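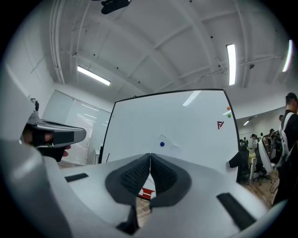

A hand-held gripper, pads together, wooden floor below.

How to wrap your hands for boxing without losing the feeling in them

Everyone's first hand wrap looks like a bandage put on by a cat. Mine fell off during the skipping, before I had hit anything at all, and I trod on it. Kyung-hwa Bae, who was teaching the beginners at Mostico that winter, picked it up off the floor and handed it back to me without a word. I have been wrapping my hands for years now and I can still see her face.

The method below is the one she taught me. There are others, and the person on the next bag will be along shortly to tell you about them.

What you need

A pair of long, slightly stretchy cotton wraps with a thumb loop at one end and a strip of Velcro at the other. The short ones sold for children are fine if you are a child. Avoid the gel gloves that slip on like mittens until you know what a proper wrap feels like. After that, do as you please.

Roll the wraps up first, starting from the Velcro end, so that the thumb loop finishes on the outside. If you roll them the other way you will find out at the worst moment, with one hand already done and the bell going.

Before you start

Take your rings off. Spread your fingers as wide as they'll go and keep them spread the whole time. A hand wrapped while relaxed is a hand that can't close into a fist later, and you will spend the session punching with something like a spatula.

Wrapping the first hand

Hook the loop over your thumb and take the wrap across the back of the hand, away from the thumb. Check for the "this side down" label if yours has one. Mine has one, and I have ignored it often enough to know that it means it.

Go round the wrist 3 times. Lay each turn mostly on top of the last, but let it creep up a little towards the hand. Flat and snug will do. If your fingers start changing colour, unwind and begin again.

Bring the wrap up diagonally across the back of the hand and go round the knuckles, again 3 times. People are stingy here because they're saving the length for the fancy bit between the fingers. Don't be. The knuckles are what you'll be hitting things with.

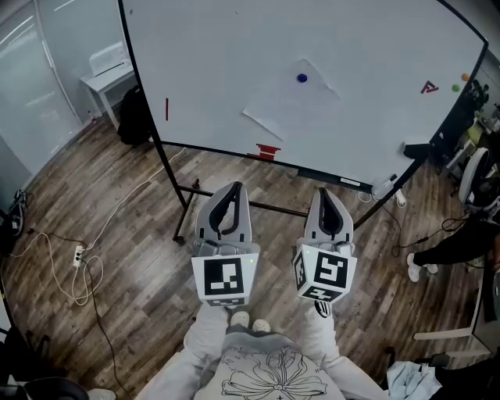
Now the fancy bit. From the knuckles, come back down to the wrist, then up and through the gap between your little finger and ring finger, and back down to the wrist again. Do the same for the next gap, and then the next. You should end up with a row of crosses on the back of the hand. If you end up with a row of something else, carry on, it's only training.

Take the wrap once round the thumb, down to the wrist, and once round the other way so the thumb is held from both sides. Leave it able to bend. Rasmus Šimkus used to strap his so tightly that he had to ask other people to open his water bottle.

Use whatever is left on the knuckles or the wrist, depending on which of them complained last time. Finish at the wrist and press the Velcro down firmly.

Wrapping the second hand

Exactly the same, except that you are now doing it with a hand dressed as a parcel. It gets easier. For the first month or so it's perfectly acceptable to do your weaker hand first and keep the clever one free for as long as possible.

Checking your work

Make a fist. It should feel firm when closed and comfortable when open. Punch your palm lightly, 2 or 3 times on each side. If something slides, it will slide a good deal more inside a glove. Pins and needles mean it's too tight, and no amount of shaking your arm about will loosen it.

Bend your wrist forward. It should be reluctant.

Looking after them

Wash them. Put them in a mesh bag, or they will tie themselves round everything else in the machine, and hang them up to dry. Do not leave them balled up in your gloves over December and then open the bag in a warm car with Valentyna Sirko in the passenger seat. She still brings it up.

When the Velcro stops gripping or the cotton goes thin over the knuckles, buy another pair. Get a different colour from the old ones, or you'll be packing the dead pair by mistake until spring.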